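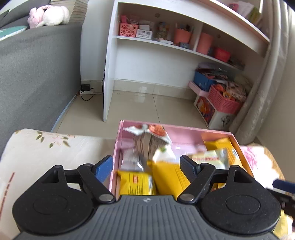 Os 3000 metros são a melhor prova da pista (e eu posso provar)

Voltei do Troféu Solberg sem voz. Sem voz e com as pernas duras, mas principalmente sem voz, porque depois da minha bateria fiquei na grade gritando para gente que eu nem conhecia. Já corri prova de rua, já corri cross na lama, já me meti em revezamento de montanha, e nada me deixa do jeito que os 3000 metros deixam. Então hoje o post vai ser sobre isso, e vai ser comprido.

Para quem chegou agora: treino com o pessoal da Moketis desde março, três vezes por semana na pista de Todine, aquela que fica atrás do ginásio antigo e que pega vento na reta oposta. Antes disso eu só corria na rua, sozinho, com fone de ouvido e a impressão de que era rápido. A pista acabou com a impressão em uma noite! Ela tem uma marca no chão a cada esquina do seu orgulho. Você passa pela linha, alguém lê o tempo em voz alta, e acabou a conversa.

Sete voltas e meia

A distância é esquisita, eu sei. Não tem em Olimpíada há um bom tempo na versão rasa, fica espremida entre os 1500 e os 5000, e a largada é do outro lado da pista, longe da arquibancada, o que dá aquela sensação engraçada de que a prova começou sem você ser convidado. São sete voltas e meia. A meia vem primeiro e some, parece um aperitivo, e quando você cruza a chegada pela primeira vez a placa diz sete. Sete! Ali já dá para saber se você largou certo ou se fez besteira.

A primeira e a segunda volta são de graça. Quem disser o contrário largou forte demais. O corpo está descansado, o pelotão puxa, a curva passa sozinha. Na terceira começa a briga por lugar, cotovelo para cá, passada curta para lá, e é a parte que eu mais gosto de ver de fora, porque quem sabe correr junto quase não gasta nada. Fica ali no ombro da pessoa da frente, na borda da raia 1, esperando.

Aí vêm a quarta e a quinta, e elas são a prova inteira. É onde todo mundo perde tempo sem sentir. Você jura que está no mesmo ritmo, o braço está mexendo igual, a respiração está alta igual, e o relógio mostra que você foi ficando. No treino a gente faz um exercício só para isso: correr as voltas do meio um tiquinho mais rápido do que as primeiras, de propósito, para a cabeça aprender que "manter" naquele ponto exige acelerar. Parece bobagem. Levei semanas para entender com as pernas o que eu já tinha entendido com o ouvido.

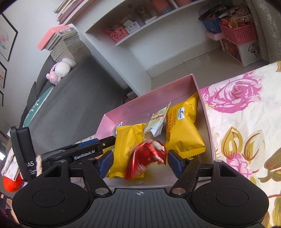

Texto: blog Raia de Fora | 27/07/2019 | em: Pista, Provas

Agora o Solberg, que era o assunto.

Meu número era o 2962, preso com quatro alfinetes, um deles torto, e caí numa bateria boa, com gente dos clubes de Plestov que corre com uma calma irritante. A calma deles é linda. Ombro baixo, mão solta, nenhuma careta. Eu faço careta desde o aquecimento.

O plano era simples: ficar no fundo do grupo até a placa de três voltas e só então resolver a vida. Cumpri metade. Fiquei no fundo, certinho, sem me enfiar em confusão, e a primeira curva foi tão apertada que agradeci por estar lá atrás. O ritmo saiu lento. Lento mesmo, daquele tipo em que as pessoas começam a se olhar. E eu, que deveria ter esperado, não aguentei. Na quarta volta saí para a raia 2, passei quatro corredores por fora (por fora! na curva! tudo o que se aprende a não fazer) e fui parar em segundo com um sorriso na cara.

Foi a melhor volta da minha vida. Vou repetir para ficar registrado: a melhor volta da minha vida. O vento na reta oposta batia no peito e eu achava ótimo.

A volta seguinte, claro, cobrou. O grupo me engoliu inteiro antes da placa de duas. Primeiro veio um de Plestov, depois outro, depois um rapaz de camiseta laranja que respirava como uma locomotiva e mesmo assim ia embora. Fiquei sozinho num buraco, nem com os da frente nem com os de trás, e esse buraco é o lugar mais comprido do atletismo. Tentei o truque de olhar para as costas de quem vai na frente e imaginar um elástico. O elástico arrebentou duas vezes. Na terceira segurou.

E segurou por causa do sino. Gente, o sino! Eu tinha esquecido do que ele faz com o corpo. Você está acabado, já está negociando consigo mesmo, aí toca aquela coisa e aparece uma perna que não estava lá. Na última curva encostei no da camiseta laranja, e nos últimos 100 metros corremos lado a lado, feios, tortos, ele fungando de um lado e eu fazendo a minha careta do outro. Ele ganhou de mim por um peito. Trocamos um abraço suado e um "caramba" e ficamos os dois olhando para o chão.

Melhorei minha marca. Pouco, mas melhorei, e com uma prova mal corrida, o que me deixa doido de vontade de correr uma direito.

O que eu mudaria (e o que eu não mudaria nem por decreto)

Mudaria o aquecimento. Fiz os educativos cedo demais, a bateria anterior atrasou, e larguei frio. Da próxima vez guardo as acelerações para quando chamarem na câmara, mesmo que seja em cima do gramado, mesmo que sobre pouco espaço.

Mudaria a sapatilha também, ou pelo menos os pregos. Os meus estavam gastos do lado de fora e senti o pé escapar nas curvas. Lição para quem treina muito e olha pouco para a sola.

A ultrapassagem por fora na quarta volta eu deveria mudar. Taticamente foi um desastre, e já ouvi bastante sobre isso no carro de volta. Mas eu corro por causa daquela volta! Se um dia eu aprender a esperar, ótimo, vou correr mais rápido e vou escrever aqui com toda a seriedade. Por enquanto fico com ela.

E uma coisa para quem está pensando em experimentar pista e tem vergonha: vá. As baterias são montadas por tempo, sempre tem alguém do seu ritmo, e a arquibancada aplaude o último com mais força do que o primeiro. No Solberg o último da série mais lenta entrou na reta final com o público de pé, e ele levantou os braços como se fosse recorde mundial. Eu estava na grade, já sem voz, batendo na placa de propaganda com as duas mãos.

O próximo treino em Todine é de tiros de 3 minutos com intervalo curto. Já estou reclamando e já separei a roupa.

Pesquisar neste blog
Digite e aperte Enter

Posts recentes
- Por que a reta oposta de Todine sempre tem vento
- Minha primeira noite de pista com a Moketis
- Correr no pelotão: pequeno guia para quem leva cotovelada
- Cross em Plestov, a lama e a sapatilha que ficou por lá
- Escutar o corpo ou escutar o cronômetro?

Raia de Fora | Contato | Todos os direitos reservados | Voltar ao topo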